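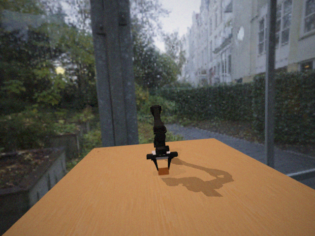
Is it worth building your own robot arm at home? For most people I'd say it's worth it as a hobby and a poor bargain as a way of getting anything done.

20 July 2021
By Shahram Bahrami

I have been at mine since May, in the shared workshop at Kutville, and I was told it would take 30 hours. The kit is a Firkitz, the controller is a Sestard, and between them they have had roughly 500 pounds out of me. I don't begrudge the money much. I do begrudge the talk.

The talk goes like this. You practise in simulation first, where mistakes are free, and then you move the program over to the real arm. Picking up a cube is the usual first job. I spent weeks on a rendered table with wood grain and a street behind it, sending a black two-fingered gripper down over a small orange-brown cube, and I got quite good at it. My best run was 100 grasps without a drop.

Then I tried it on the bench. The real arm sags a little when it reaches out, the table isn't level, and one finger closes before the other. The program knew none of this. I could have put it all into the model - people do - but by then you are measuring your own bad workmanship to two decimal places so a computer can copy it.

Simulation has its uses. It stops you driving the gripper through the table, and a beginner should start there. What I doubt is the promise that goes with it, that the hard part is over once the screen version works. The hard part is screws, cable and a wobbly base. I've ordered a stiffer bracket from Puma and I expect it will be late.

We use cookies to improve your experience. By continuing to browse you accept our cookie policy.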